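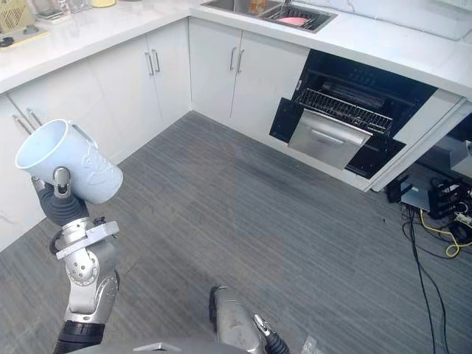
Who signs off a kitchen run before the arms go live? The shift lead, on paper, after walking the floor – and the operator can't be the same person.

Progress report, safe working practice strand. Sent to Jiahui Li at Clirix, 12 May 2020.

Short one this time, sorry, writing between runs.

Where we are. House rules for the two-armed unit now at draft 3. Drafts before that were too long and people skipped to the end. Cut down to a sheet that fits on the door. Rodel Dela Peña rewrote the stop procedure from scratch and it reads much better. Hulten have had a copy since last week, comments due back, none so far.

What's in the rules now:

Stop button within reach of a second person, not just the operator. Checked at the start of each session and after every break.

Nobody inside the arm's reach while drives are on. Includes picking up dropped items. Pause first, then step in.

Cables. Power and data to be routed along the wall or taped down before a run. Loose loops on the floor are a trip risk for us and a snag risk for the base. This is the rule we are weakest on and I'd rather say so. Cable covers ordered from Pilteck, not arrived.

Doors, drawers and racks. Start position written on the run sheet. If an appliance is to be left open for the task, it goes on the sheet as open, so the next shift doesnt close it and spoil the comparison. Appliances isolated at the wall, no exceptions.

Cups and crockery. Matt finish preferred for now, shiny ones are harder on the grip. Anything chipped goes in the bin, same day. No glass in the gripper until the force limit has been signed off.

Log. Every stop gets a line, including the boring ones. Who, when, what the arms were holding.

Numbers for the period. 424 runs logged against a target of 200, mostly because cup tasks are quick. 2 stops by button, both entered properly, no injury and no damage. Don't read too much into the total, drawer tasks are behind.

Problems. The two-person rule costs us time with distancing on top, so fewer sessions per day than planned. Baranauskienė asked whether remote supervision could count as the second person. My view is no, a video link can't reach the button. Would like that confirmed in writing from your side – it will come up agian.

Next. Force limit test, then glass. Floor tape for the keep-out line. Short refresher for everyone on the stop procedure. Final version of the rules to you by December, earlier if Hulten reply.

Spend is within budget. Sheet to follow separately.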